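Let people mend what they buy
Youssra Filali

The kettle in my kitchen stopped working in September. The fault was a switch worth less than a cup of tea, but the base was sealed with glue and the maker sold no spares. I bought a new kettle and I am still annoyed about it.

When I moved to Mistuvcombe there were two repair shops on the high street. Both have gone. The man who ran the second one told me he could fix most things that came through the door, but could no longer get the parts. A pump for a Udeck washing machine cost him 300 pounds. The whole machine sold for 600.

Manufacturers say sealed cases are safer and cheaper to build. That may be true of some products. It does not explain why a plain outer cover should be impossible to order once a model is three years old.

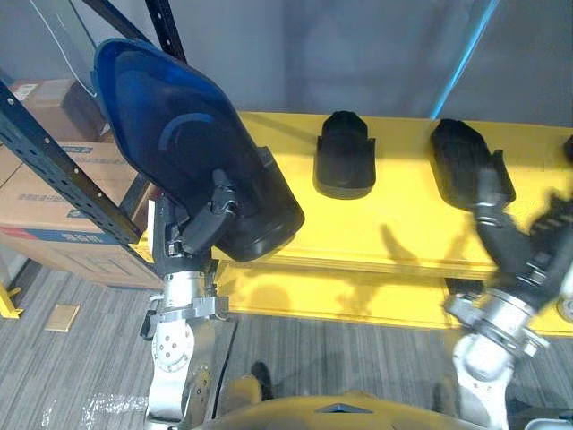 Plastic shell-shaped parts, one blue and one black.

I would like to see two rules. Spare parts should be sold for at least ten years after the last unit leaves the factory, at a price printed in the manual. And cases should be held together with ordinary screws.

The council in Nikholm has asked residents what they think, and had 1179 replies. Most wanted something close to this. Ministers should read them before they write another voluntary code, as the last one changed very little in my kitchen or anyone else's.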